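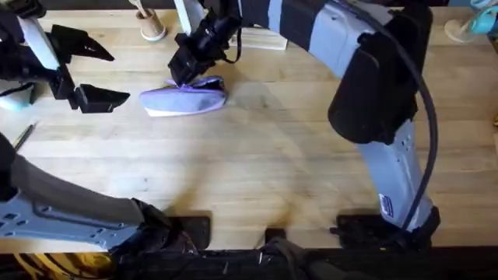
Folded lavender-purple cloth on a light wooden tabletop.

Folding tables and cloths: frequently asked questions
Brondness Linen and Workroom Supply
Last reviewed Friday, November 29, 2024

General

What does this page cover?
Flat folding of household and hospitality cloths on a wooden tabletop, and the care of the tabletop itself. Fitted sheets, quilted items and garments have separate instructions. Questions about orders and freight go to the Orders page.

What size is the Tapsell folding table?
The top measures 190 cm by 82 cm. It ships flat with the legs detached. Leg height is selected at the time of ordering and can't be changed later except by replacing the legs.

Can I use a kitchen table instead?
Yes. Any flat, smooth surface that doesn't shed fibres or finish is suitable. Check for splinters along the edges before laying out knitted or loosely woven cloth. Tables with a join down the centre, such as extension tables, tend to leave a crease line in thin fabric if the cloth is pressed across the gap.

Which way should the grain run?
On tops with long parallel strips, we suggest keeping the grain parallel to the long side of the cloth. The strip lines can then be used as a straight reference when squaring the edges. Don't use them for measuring. Strip widths vary within a single top.

Folding

What is the standard fold for a square cloth?
1. Lay the cloth flat, wrong side up, hems to the edges.
2. Smooth from the centre outward with an open hand.
3. Bring the far edge to the near edge and align the corners.
4. Press along the fold from left to right.
5. Bring the left side over to the right side and align again.
6. Press the second fold, then apply flat pressure to the whole stack.

This gives a quarter fold with all four corners together. For a narrower shape, fold the quarter once more towards the open corners.

What about rectangular cloths and tea towels?
Fold lengthwise first, into halves or thirds depending on the shelf. Then fold crosswise until the piece is 20 cm or shorter. Thirds hide the hems better but produce a thicker stack.

How accurate do the edges need to be?
For home use, whatever looks tidy on the shelf. For orders packed under our Desus labelling service, edges must agree to within 2 mm on the outer face. Inner layers aren't inspected.

My corners line up but the cloth still looks crooked. Why?
The cloth is probably out of square. This is common after repeated tumble drying, when the warp and weft shrink by different amounts. Hold the cloth by two opposite corners and pull gently on the diagonal, then repeat on the other diagonal. If it springs back, fold to the visible front edge and ignore the rear.

Should I press with the hand or with an iron?
A flat hand is enough for everyday cloths. Press straight down. Sliding pressure shifts the upper layers against the lower ones and opens the corners. Ironing is useful for table napkins and anything going into display. We don't recommend ironing directly on a wooden top, as heat and steam can mark the finish. Use a board or a thick pad.

The cloth slides when I fold it. How do I stop it?
Place one hand flat on the stationary half before lifting the other. Wiping the table beforehand also helps, as fine lint acts as a dry lubricant. Synthetic fabrics slide more than cotton on a sealed top. A slightly oiled top holds cloth better but must be fully cured before use.

Does it matter whether the fold faces left or right?
Not for the cloth. It matters for the shelf. Stack with the closed fold facing out so that single pieces can be drawn without disturbing those underneath. Left-handed users may prefer to reverse steps 3 to 5.

Can cloths be folded damp?
No. Moisture held between layers causes musty odour and can transfer dye to the neighbouring piece. Test the hem, which dries last.

Colour and marking

Will coloured cloths stain a pale tabletop?
Dry cloths should not. Wet or damp cloths in strong colours may, particularly on bare or lightly oiled timber. Wash new cloths separately before first use. Pastels such as lavender, mint and pale grey release less dye than navy or red, but should still be kept off the wood while wet.

Why does the same cloth look grey in one room and purple in another?
Soft purples respond strongly to the light source. Under warm bulbs they lose blue and appear duller. If you're sorting by shade, do it near a window or under a neutral white lamp, and keep shadows off the sorting area.

Do you match colours across batches?
No. Each batch is dyed separately. Buy enough for a full set in one order.

Care of the tabletop

How do I clean it?
Brush off lint, wipe with a well-wrung cloth in the direction of the grain, and dry straight away. Don't use bleach, scouring powder or wax polish. Wax transfers to fabric and shows up as a dark patch when the cloth is next ironed.

Which oil do you recommend?
Brondotero clear oil, applied thinly and wiped back. Leave the top until it's no longer tacky and passes the cloth test: rest a white cloth on the surface overnight with a light weight on it. If there is no mark, the top may be returned to use. Our January workroom shutdown is when we oil our own tables.

Are the darker streaks a fault?
No. Faint streaks are natural variation in the timber and aren't covered by the warranty. Raised grain, open joints and cupping are covered if reported with the order number.

How do I remove a snag point?
Run an old stocking over the surface to locate it. Sand lightly along the grain with fine paper, wipe, and spot oil. Don't sand across the strips.

Storage

How high can I stack folded cloths?
As a rule, no higher than the folded width. Taller stacks lean and the lower pieces take a permanent crease. Rotate stock by placing clean pieces at the bottom.

Are creases from long storage permanent?
Usually not in cotton or linen. Refold along different lines after each wash. Stored tablecloths should be opened and refolded a few times a year.

My question isn't listed.
Write to Kane Sutcliffe, Workroom Support, using the contact form. Include the cloth dimensions, the fibre content from the care label and the type of finish on your table. Replies are sent on business days.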